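The Long Life of a Kitchen Towel

The linen closet in most houses holds more cloth than anyone in the house uses. Ask people to empty theirs onto a bed and they find towels from a first apartment, a tablecloth that fits no table they own, and a stack of rags kept for a paint job done years ago.

In Parry, a mill town until the last looms stopped, a repair shop called Kito has built its trade on that pile. Customers bring in worn household cloth and pay a small fee to have it hemmed, patched or cut down into something smaller. The shop took in 3,364 pieces last year. Kitchen towels made up the largest share, with pillowcases next.

A towel usually fails first at the hem, where the thread gives out before the cloth does. Kito's menders cut the old stitching away, fold the edge over twice and sew it down with a heavier thread. The job takes a few minutes. A hole in the middle is harder, and the shop will often suggest making two small cloths out of one large one.

Cotton gets better at soaking up water as it ages, at least until it thins. New towels often carry a finish from the factory that takes 2 or 3 hot washes to come out. Fabric softener puts a similar coating back on, and the shop asks customers to leave it out.
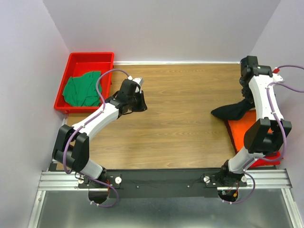

Not everyone in town is convinced. One longtime customer of Sendby, the discount store out on the highway, said she could buy a pack of new towels for the price of having a few old ones hemmed, and she didn't see why she should feel bad about it.

Kito's answer has been to teach. On the first Saturday of the month – or whenever enough people sign up – the shop clears its front room for a hemming class. Nearly 200 people have taken it, and most bring their own cloth. The next round starts in March, with sheets on the list for the first time.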